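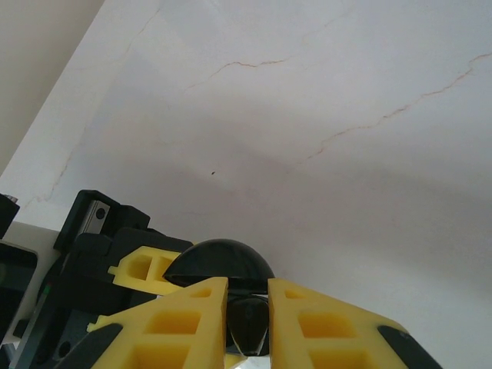

1. Right, several of you have asked how the Greek is going, and I keep giving a one-word answer and then feeling rude, so I'm going to put it all in one long thread and you can dip in and out as you like. Put the kettle on, it may take a while.

2. For anyone new, I started in May, at an age when my children think I should be slowing down. My grandmother spoke Greek to the cat, the stove and the radio, and English to me, and I have been a little bit jealous of that cat ever since.

3. The evening class is in Wistent, upstairs at the library, and I missed the first week through a muddle over the buses. By the time I arrived everybody could already say their name and where they lived. I said good morning. It was ten to seven at night. They were very kind about it.

4. The alphabet is less frightening than people make out, I promise! You know more of it than you think from maths lessons. The ones that catch me are the letters that look like old friends and aren't, so a P that is really an R, and an H that says "ee". I read shop signs wrong for weeks and was quite happy doing it.

5. Then there are all the different ways of writing that same "ee" sound. Eta, iota, upsilon, and then the pairs on top. I asked our teacher how you know which one to use and he said you learn the word, and then you know. I've thought about that a fair bit on the bus.

6. Our teacher is Gerasimos Stamatopoulos and he has the patience of a heron. He will wait, and wait, while you hunt for the end of a verb, and he won't hand it to you. I used to find the silence dreadful. Now I rather like it, it's nice to be waited for.

7. On vocabulary. I use Hetine on my phone for the word cards, the free version, and it tells me I have "met" 1,463 words. Met is about right. I have met them the way you meet people at a wedding, and if one came up to me in the street I would smile warmly and have no idea.

8. What really sticks is food. I can't reliably say "yesterday" under pressure but I can ask for a spinach pie in two different tones of voice, hopeful and firm. Gkikas, the bakery behind the station, has been better for my Greek than any app. They let me order the whole thing in Greek even when there's a queue, which is saintly of them on a Saturday.

9. Now, genders. Table is neuter, chair is feminine, and the wall is masculine. I've given up asking for reasons. I learn the little "the" stuck on the front as if it were part of the word, and that has helped me more than all the charts I drew up in coloured pen (though I did enjoy the coloured pens).

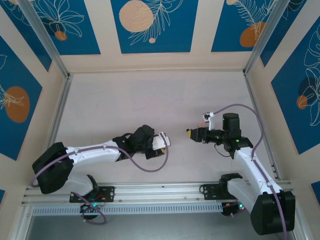 Styliani Tsolakis: Do please keep the pens, I teach my nieces and colours are the only thing that works with them! But how are you getting on with the stress marks? Mine leave them off everything and then wonder why I've misread it.

10. Oh Styliani, the stress marks. I left them off as well, I thought of them as a sort of garnish. Then I found out that póte is "when" and poté is "never", and that I had been cheerfully texting my cousin "never are you coming?" She had answered, very politely, in English.

11. Since then I say everything aloud as I write it and lean hard on the syllable that wants leaning on. The dog leaves the room. But I get far more of them right, so do tell the nieces to shout.

12. Books! I bought the Trurkon beginner's reader second-hand, and somebody before me had pencilled in all the answers, a good few of them wrong. I've grown fond of this person. They gave up on page 88 and I felt quite low about it when I got there, and made myself do two extra pages on their behalf.
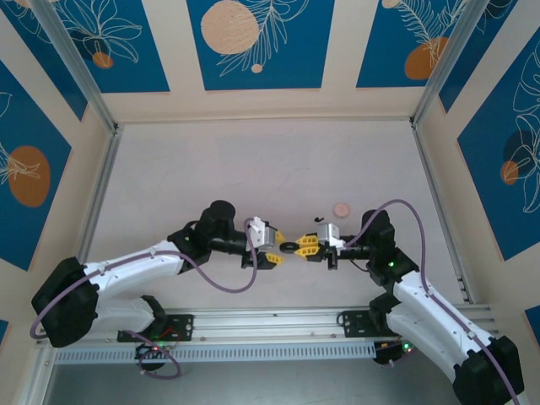
13. If you're thinking of starting something yourself, my only real advice is to do a small bit daily, and do it next to something you already do. I do my verbs while the porridge is on. They are short sessions and the porridge has suffered, but I know my past tense now, or the regular part of it.

14. And ring someone. I put it off for months out of pure embarrassment, and then I rang my great-aunt in Patras and managed almost 5 minutes about the weather and her knee. She said I sounded like my grandmother with a cold. I wrote that down on the back of the gas bill and it's on the fridge.

15. Next up is the subjunctive, which Gerasimos says we have been using for weeks without noticing. Class is back on after the break on Tue 14 March, same room, and there are a couple of seats if anyone local fancies it. Message me and I'll tell you which bus to get, I've got that part sorted now.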